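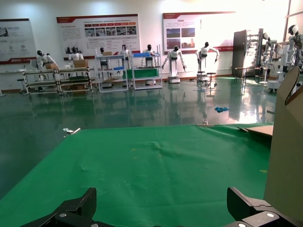 Green cloth, two clamps, tall box with the flaps up. Trolen hall, September 5, 2024.

Table covers and packing, Trolen

Quick page, first picture up, the others are still on the card and will go in as I get to them. A few people asked what we use on the tables and how the packing goes, so the notes are going up now and the pictures can catch up. Sorry for typos, doing this between two other things.

Page by Tayla Sutcliffe. Same album as the Skodis one from January, scroll down for that.

The cloth
Green, plain, big enough for the work table. Comes off a roll we got from Bumilik, 200 cm wide, and we cut it long so there's something to fold under. It creases if you look at it. Smooth from the middle out, then leave it alone, the soft ones across the middle don't matter for sorting. I used to iron it, dont anymore.

The specks
Little yellowish bits over toward the right side. Lint roller, or the flat of your hand if the roller has walked off again. Shake it outside before folding or they all end up inside the fold and you meet them again next time.

Clamps
Small metal ones. One on the left edge, one on the far edge. Two is plenty for a cloth this weight, we tried it with 4 at Skodis and kept catching our sleeves. Close them gently, they leave a dent in the fabric. Put the arm where you won't be reaching across it.

They live in the tin with the tape when the table is packed down. Please put them back in the tin.

The tall box
Brown cardboard, open at the top, right hand side of the table. Nice for anything long, hopeless for anything small – small things go straight to the bottom and you end up with your whole arm in there. Stuff the base with paper first. If you're short, like me, lay it on its side to load the first half and stand it up after.

Flaps open while you work. Tape them only when the list is checked off. I have re-opened enough boxes for one lifetime.

Flat cardboard
Piece lying over the far right corner of the cloth. Good surface for cutting tape and writing labels, saves the green from pen marks. Pen does not wash out of it, we have the proof on the old cover. Any clean offcut will do, turn it over when one side is scruffy.

Labels
Roll of 1000 from Bumilik, order no. 3559 if anyone needs to get more. They stick to cardboard fine, to the cloth far too well. One on the top, one on a long side. Write the room first then the contents, big letters, so it can be read from the door.

Blue cloth
On the floor a little way behind the table, in a heap. That's a wiping cloth, not a cover, please don't fold it in with the green ones. Goes in the wash bag at the end of the day. If you see it on the floor pick it up, that floor is slippery enough without.

The floor
Dark green, glossy epoxy, everything shines back up at you. Lovely to sweep. Shows every footprint. Slide boxes on a blanket, don't drag them, grit under a corner will leave a line. Dry mop first and damp mop after, and go with the light from the right so you can see what you missed.

Posters
The three big ones with the red bands stay up on the back wall. I've had two messages about this now. They are not part of the packing! Dust along the top edge is fine with a dry cloth, no spray. The right hand one gets the worst of the light so it would be nice to have a blind on that side before it fades, I've put it on the list for Cairns.

Packing order, for whoever opens up next
Long things into the tall box. Flat things between card. Tape, pens, and clamps in the tin. Green cloth off last, shaken, folded in half and half again then rolled – rolled is better than folded tight, the creases drop out quicker. Blue cloth to the wash. Sweep.

Takes me an hour with the radio on. Longer if people stop to chat, and they do.

Bits people asked
Does the cloth slide? On this table a bit, hence clamps.
Can you wash it? Yes, cool wash, on its own the first time. Line dry. It came out of the dryer at Skodis about the size of a tea towel (ok, not quite).
Why green? It was on the roll. Small white parts show up well on it too so we stuck with it.
Where are the boxes from? Saved from deliveries. Bring yours, flat, no wet ones.

Cairns is next, same tables and same covers, I'll start a seperate page for that one. If you have pictures from the day send them over full size and tell me what to put under them.

Tayla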